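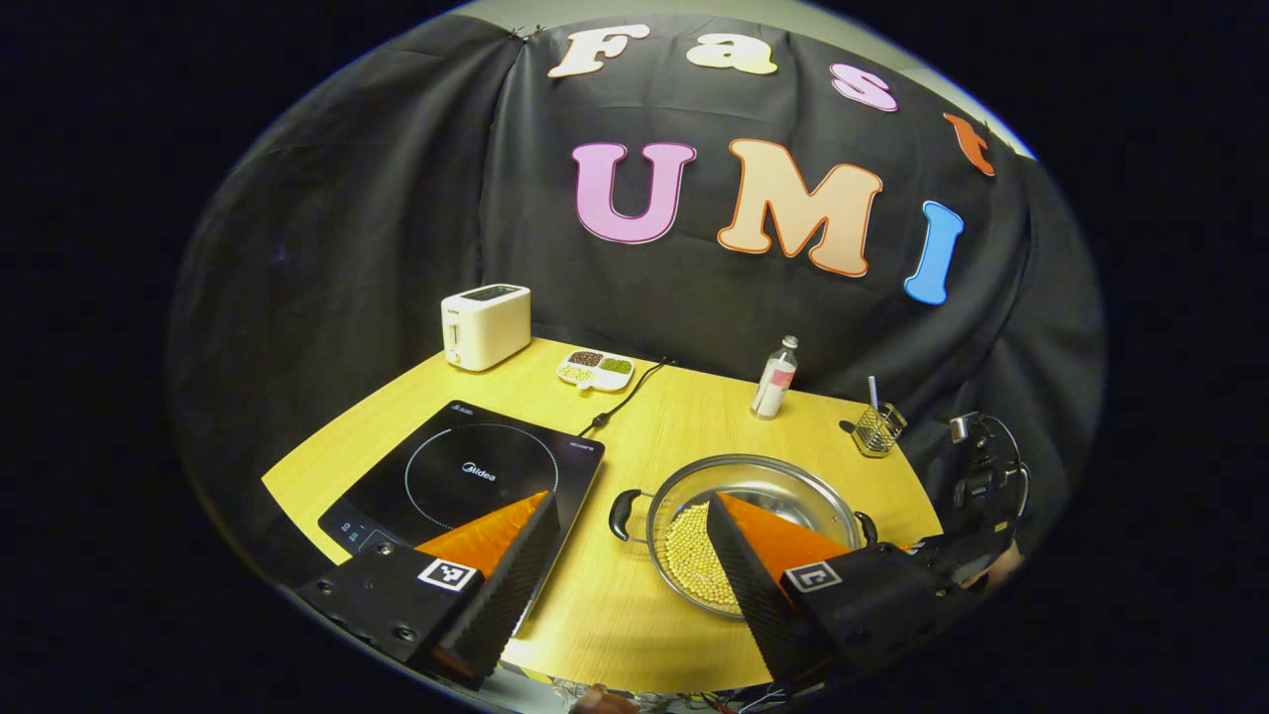 Grullura Tabletop Kitchen Notes

README, version 4
Last changed: August 20, 2022
Maintained by Mirjam Claeys and Irena Bielecka

What is in this folder

The folder contains 1,042 short text records about small kitchens which fit on one table. Each record is about one object and the place it has on the table: what the object is, where it stands, which side is turned to the cook, and what stands next to it. The records were written by hand, in English, by four people. For most of us English is the second or third language, so please expect some strange word order. We corrected spelling but we did not rewrite the sentences.

The collection started in May with the tables at Rostine and was later extended with the tables at Vanhove. The two parts use the same fields.

Files

objects.csv: one line for each record
tables.csv: one line for each table, with shape and surface
words.txt: the list of allowed object names
changes.txt: what was changed and by whom

Fields in objects.csv

record_id: a number, never used again after a record is deleted
table_id: see tables.csv
object: a name from words.txt
zone: one of 8 zones, see below
neighbor: the nearest object, also a name from words.txt
cable: yes, no or unclear
contents: free text, may be empty
note: free text, may be empty

Zones

The table is divided into back left, back middle, back right, left, right, front left, front middle and front right. There is no zone for the center. An object that stands in the center gets the zone where the larger part of it lies. Left and right are always from the position of the cook. With a rounded tabletop this is less clear than with a square one, and Ward Lambrechts and I did not always choose the same zone near the curve. Where we could not agree, the note field says "curve".

Object names

Please use the general name. A toaster is "toaster", and the number of slots goes in the note, for example "two-slot, cream-white". An induction cooktop is "cooktop", also when it is a portable one. The brand goes in the note only if it can be read on the object itself, as with the Midea cooktop. Do not guess a brand from the shape.

A tray with sections is one object, also when every section holds a different food. The foods are written in contents, separated by a semicolon. If you are not sure of the food, write both possibilities, as in "dark brown beans; green lentils or mung beans; pale yellow grains". We prefer a long honest entry to a short wrong one.

A bottle is described by material, cap and label. If the label cannot be read, write only its colors. We have many bottles where the contents field is empty, and this is correct.

A wire basket for utensils is "utensil basket". The utensils in it do not get their own records. In the first version they did, and Siebe Cuypers removed them because they were moved too often.

Cables

A cable does not have a record. It is mentioned in the cable field of the object it belongs to. When a cable crosses the table and you cannot follow it to both ends, write "unclear" and describe in the note where it lies.

Known problems

Dry foods have too many different descriptions. "Grains" was used by one writer for everything small and pale.
The word "pan" is used for pots in part of the Vanhove records.
Two tables have no surface in tables.csv. The field is empty and we do not plan to fill it from memory.
Backdrops and walls are not recorded, also when letters or decoration are fixed to them.

Corrections

Send corrections to Veerle Wuyts with the record_id and the new text. Please send one message per table. Larger changes to words.txt are discussed first, and the next round will be done together with the Arinow list, which still has its own names for jars and lids.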